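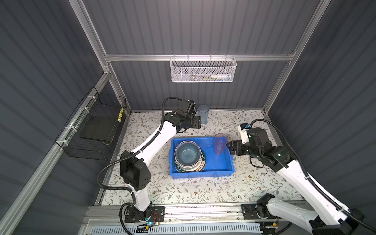 Shared Kitchens: Changes to Dishwashing and Storage

Residents of Fondham House are advised that the arrangements for washing, drying and storing dishes in the shared kitchens have been revised. The changes follow the review conducted over the spring by Halima Tanui of the Residential Services Office and apply to all kitchens in the Mugo and Susurwood wings. They take effect at the start of August.

The review drew on a questionnaire to which 94 residents replied. The most frequent complaint concerned dishes left in the sink. Residents who wished to rinse a pan or fill a kettle often had to move another person's plates first, and several reported chips and breakages as a result. A smaller number of replies mentioned crowded drainboards and the loss of cups between floors.

Tubs in place of the sink

Dishes waiting to be washed should now be placed in a plastic tub on the table or counter. A blue rectangular tub serves this purpose well. It holds a short stack of bowls and plates at one side, with room for a cup to stand upright next to them, and it can be carried to the sink in one trip. Plates should go in first and bowls on top. Cups are to be kept out of the stack and should not be placed inside bowls, where they tend to become wedged.

Food scraps are to be emptied into the compost pail before anything goes into the tub. Sharp knives must never be put in a tub under any circumstances. They should be washed, dried and returned to the drawer immediately after use.

Tubs are to be emptied by 9 p.m. each evening. Any dishes remaining after that time will be washed by the floor's duty resident and set on the open shelf for collection. Items not collected by the end of the month will be added to the common stock.

Baskets

Wire-mesh baskets hung from a rail offer useful storage for small articles and keep the tabletop clear for preparing food. Flat items such as boards and trays may be stored in a basket of suitable depth, provided that they are dry. Heavy cookware belongs in the lower cabinets. Residents who find a basket pulling away from its rail, or a zip tie that has worked loose, should report it to the front desk and should not attempt the repair themselves.

Personal toiletries should be returned to the resident's own room and may not be stored in kitchen baskets. This point was raised repeatedly in the replies from the Susurwood wing.

Cups and dishes

The common stock does not match, and the Office has no plan to replace it with a uniform set. Many of the bowls and plates were given by former residents – the glazed pieces in particular – and the questionnaire showed considerable affection for them. Glazed bowls should be washed by hand with a soft sponge. Scouring pads mark the surface and should be kept for pans.

Plastic cups in various colors remain available to everyone. Residents may use a particular color for the day if they wish, but cups are not assigned and should be washed before they are returned to the shelf. An additional 60 cups have been ordered and will be divided between the two wings.

Table coverings

Patterned coverings are welcome on kitchen tables. They should be wiped down after each meal with a damp cloth and mild soap. Hot pans must be set on a trivet, as heat damage to coverings accounted for a good part of last year's replacement costs. Replacement coverings may be requested from Joon-young Cha, who now handles household supplies for both wings.

Duty schedule

The schedule for the coming term will be posted inside each kitchen door. Each resident will be asked to serve one week. Exchanges are permitted by mutual agreement, and both names should be written on the posted sheet before the week begins. Residents with a medical reason for being excused may speak in confidence with Celeste Calado.

Questions about the new arrangements may be directed to the Residential Services Office, Sirholm Building, ground floor. Written comments may be left in the box at the front desk until the end of August.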